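Year-end walkthrough of the workroom, Obura building, room 203. Same form as last time, with comments under each item because I can't help myself. Ticked means fine today, open means it goes on the January list.

## Overhead

- [x] **Ceiling lights working.** The tubes I looked at were lit and steady. What a difference good light makes in here!
- [x] **Ceiling panels secure.** No sagging in the white ribbed sections, and the long beam has no new marks.
- [ ] **Vent grille clean.** It needs the brush attachment, plus a ladder and a second pair of hands.

## Whiteboard

- [x] **Board stable.** I pushed gently on both ends and it stayed put. I love this board. It's huge, and it cleans up beautifully with a damp cloth.
- [x] **Surface wiped.** Nearly blank, which is how we like to leave it at the end of the year.
- [ ] **Glare.** You get streaks from the ceiling lights on the upper part. Not a hazard, but try a slight turn before the next planning session and see if it helps.

## Floor and cables

- [ ] **Cables clear of walking paths.** One thin black cable runs across open floor near the board. Please get a cover over it. We have 3 spare lengths in the Trimov bin, so there's nothing to buy.
- [ ] **Small boxes off the floor.** Cream-colored one by the black stand. Give it a shelf or a label!
- [x] **Stand legs flat, no rocking.** Solid.

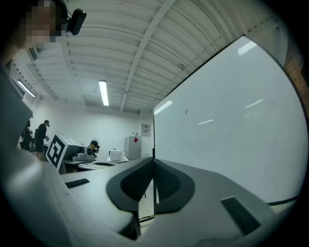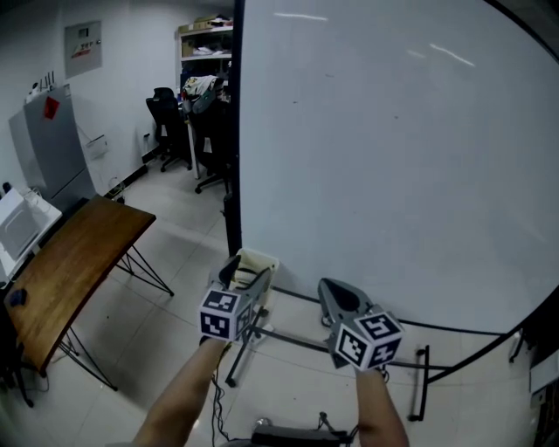 *Walkthrough and comments by the room safety lead, Skadora workshop group*
*December 31, 2022*

## Tables and seating

- [x] **Table legs tight.** The brown-topped table with the hairpin legs got a proper shake and passed. Those thin legs look delicate, but they hold up really well. Watch your shins on the corners, though.
- [x] **Tabletop clear of drinks.** Yes, and thank you, everyone.
- [ ] **Chairs parked.** Tuck them in when you get up, especially the ones near the workbench, where people stand with their backs to the room.

## Wall and cabinet

- [x] **Electrical panel label readable.** The small red-and-white label is still up on the gray box.
- [ ] **Top of tall cabinet cleared.** Assorted small stuff has gathered up there again, right below the panel. Most of it could live inside. If it's yours, move it by the end of January or it goes in the Fasedano tote by the door.
- [x] **Cabinet doors close fully.** They do, with a nice click since the hinges were adjusted.

## Supplies

- [x] **First aid kit.** Sealed and in date. Restocked to 71 pieces, matching the card in the lid.
- [ ] **Floor tape.** One roll left. Order the 500-foot pack; the short rolls run out far too fast.

Overall, the room is in great shape and a real pleasure to walk through. Do the cable cover first, then the cabinet top. Initial each open item on the paper copy when it's done and leave the sheet on the clipboard.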